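Hilo sobre las reglas de movimiento cerca de muebles que usamos en Bruleo para los humanoides en simulación. Las piden a menudo y andaban repartidas en varios documentos.

1. Ningún episodio empieza con el robot pegado a un mueble. Si la posición inicial cae dentro del margen, se sortea otra y se anota el descarte.

2. Mientras camina, los brazos cuentan como parte del contorno. Muchas configuraciones solo miran la huella de los pies y por ahí se cuelan los golpes de mano.

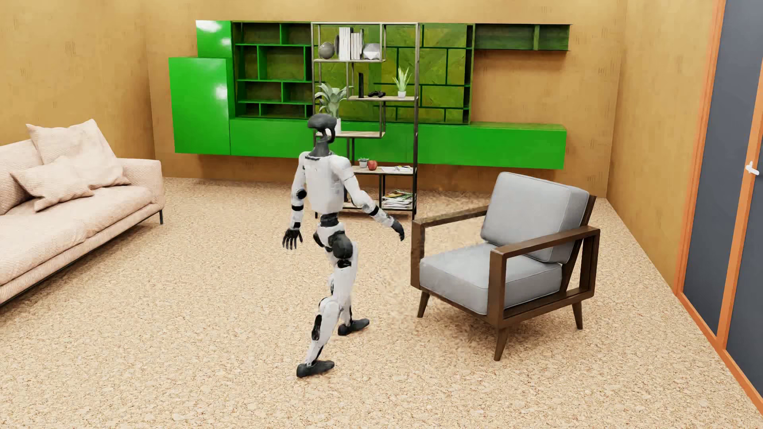

En marcha, entre el sofá y el sillón. La mano derecha de la imagen es la que manda en el margen.

3. El contacto permitido se declara antes de lanzar. Si la tarea no dice "tocar el sillón", tocarlo es fallo, aunque el robot siga en pie.

4. Cada objeto lleva volumen de colisión propio. En un sillón de madera, los reposabrazos y las patas van aparte de los cojines. Una sola caja para todo tapa huecos por los que cabe una mano.

5. Se revisa también la vista desde arriba. De lado, una mano junto a una pata engaña mucho con la distancia.

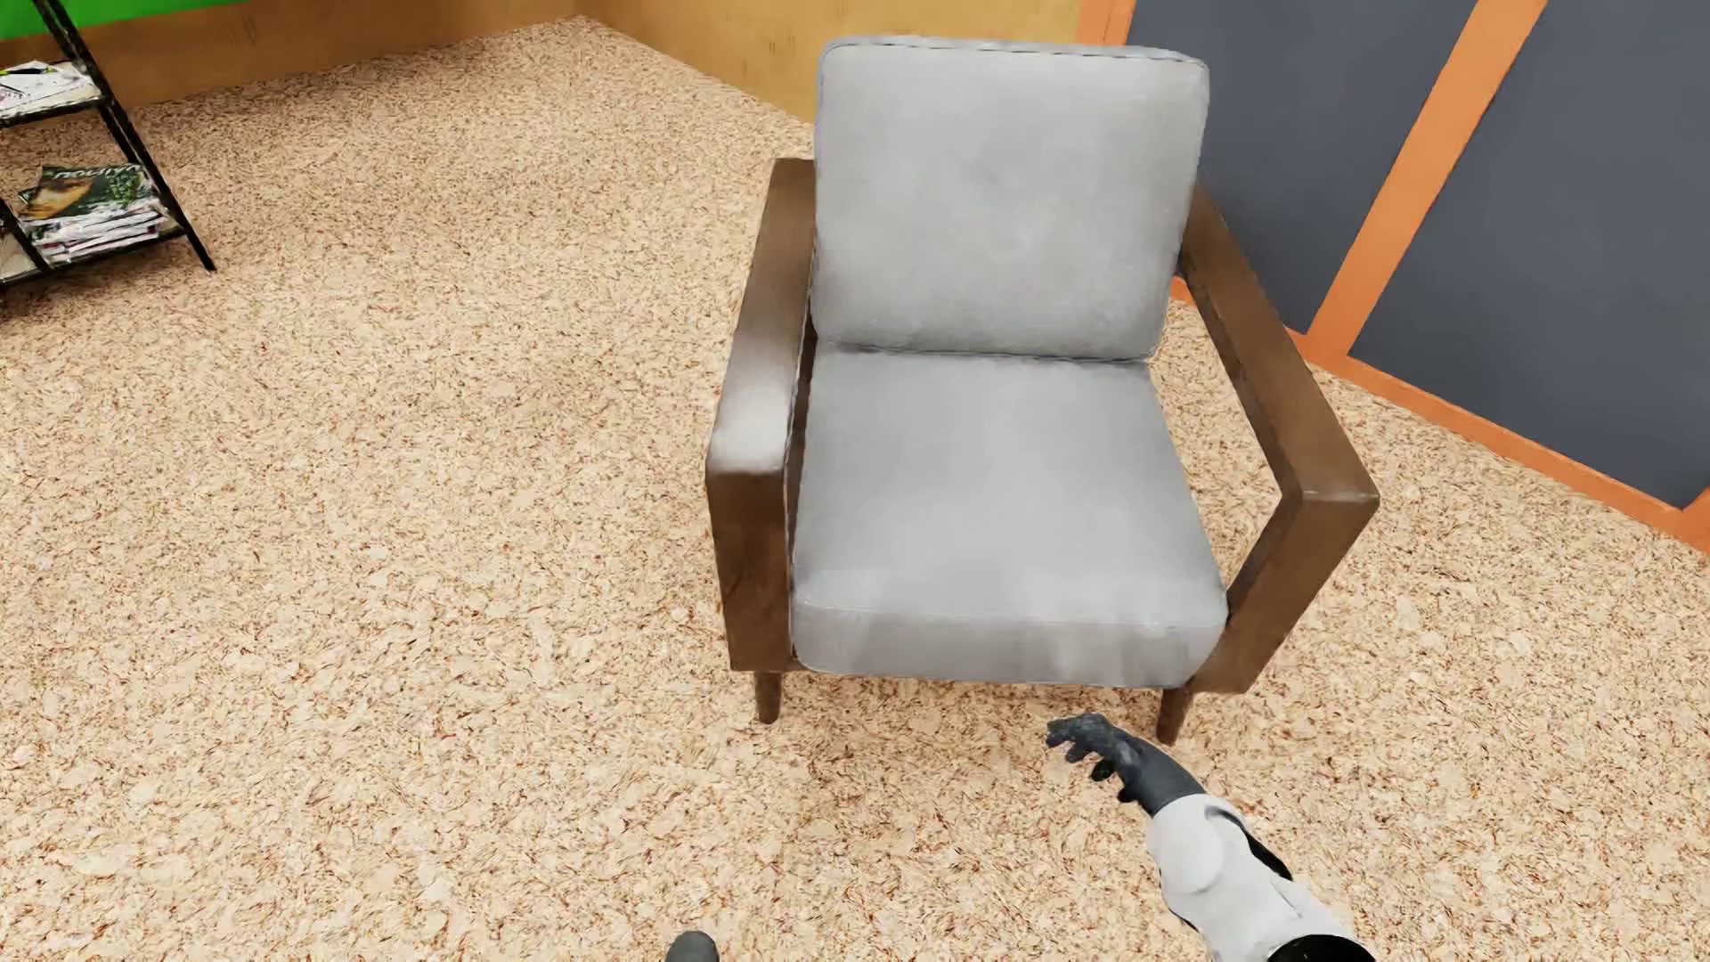

Zeva: en Taldale declaramos el contacto por cada parte del mueble. ¿Vosotros por objeto entero?

Por parte, desde febrero. Antes era por objeto y había que repasar a mano demasiados fallos dudosos.

6. No se publica una tasa de éxito con menos de 2.000 episodios por tarea. La última tanda fue de 2.906, con los descartes en tabla aparte.

7. Si cambia el margen, cambia la versión de la norma. No se mezclan resultados de dos versiones.

La plantilla de registro es la de Aguiar con 5 campos añadidos. La subo esta tarde.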